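Midton Study Room – Minutes of the Users' Meeting
23 Jun 2025

Present: Nesrin Polat (chair), Fahad Bugti, Usman Durrani, Maham Chaudhry (minutes)
Apologies: Elis Hopkin

1. Minutes of the last meeting
Agreed with one correction. Under item 4, "Beltwood" should read "Okard". The Beltwood order was for shelving and closed in February.

2. Stationery
Fahad reported that the Okard delivery came in at 354 dollars against the 249 agreed. The difference is mostly the large spiral notebooks, which went up after the quote. Nesrin said she would have liked to hear before the order was placed. Fahad to ask Okard for the old price on the second half. Plain covers to be kept – Usman asked about ruled covers with a name box and there was no support for it.
Erasers: the small sleeved ones are fine and last well. No change.
Action: Fahad

3. Carpeted tables
Usman has vacuumed all of the blue tops. Eraser crumbs come up easily, pencil shavings less so. He asked that sharpening be done over the bin by the door. Agreed. A note will go on the inside of the cupboard.
Maham asked whether the carpet could be replaced with something that wipes clean. Nair quoted 1000 dollars for the full set of tables. Not this year.

4. Folding screens
The woven screens stay behind the tables for now. Elis had written in to say that they make the far side of the room dark in the afternoon. Usman will try them a little further back and report.
Action: Usman

5. Drinks and loose items on tables
Long discussion. Maham would like drinks kept on the side shelf. Fahad thought that was too strict for people who stay all evening. Agreed that bottles with a screw cap may stay on the table, cap on, and open cups may not. Bottles should be stood up, and kept back from paper.
Balls and other small things go back in the cupboard at closing. Whoever locks up to check the tables, notebooks included.
Action: all
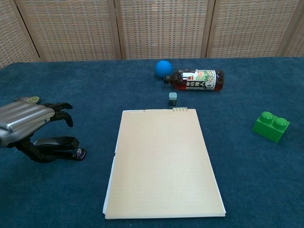 6. Any other business
Cupboard key 163 is still missing. Nesrin has the spare and will get another cut.
Elis to be asked to take minutes next time.

Meeting closed.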